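The Borkholm Count

The by-election in Borkholm ward was held because the sitting member had moved to be near his boat. There were 2,133 names on the register and two candidates, both of whom lived in Sayegh Road and shared a hedge.

Lucian Furtună stood for the Lirklow Residents. He had been against the bypass for so long that he had outlived two versions of it. His opponent, Mrs Flalero, was in favour of the bypass but against the roundabout at the end of it, a position she could explain in under an hour if you gave her tea.

The campaign was clean, apart from the business with the hedge. Lucian trimmed his side in April 2025 and the cuttings fell on hers, where a leaflet of his was later found among them. She returned it through his letterbox with the spelling corrected.

On the night, 1,055 ballot papers came out of the boxes, which the returning officer called a triumph for democracy and then had to sit down. One voter had written "neither" with great care in both squares. Another had drawn a heron. The agents bent over the heron for some time. Its beak was in Mrs Flalero's square, but most of the bird was plainly for Lucian.

"It's the beak that does the pointing," said Mrs Flalero.

"It's a wading bird," said Lucian. "It's facing the river. The river's my policy."

The heron was ruled out. Lucian won by 18.

He had prepared a speech for losing, and it was a good one, so he gave it anyway. He thanked his opponent for a hard-fought contest and promised her every support in the years ahead. Mrs Flalero, who had only written the winning one, said she was humbled by the trust placed in her and would start work in the morning.

She did, too. By September she was answering most of his letters, and he had come round to the bypass, though not the roundabout. They still disagreed about the heron, usually over the hedge, and usually until one of them remembered something on the stove. 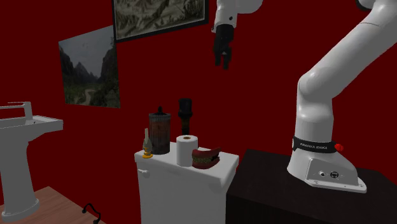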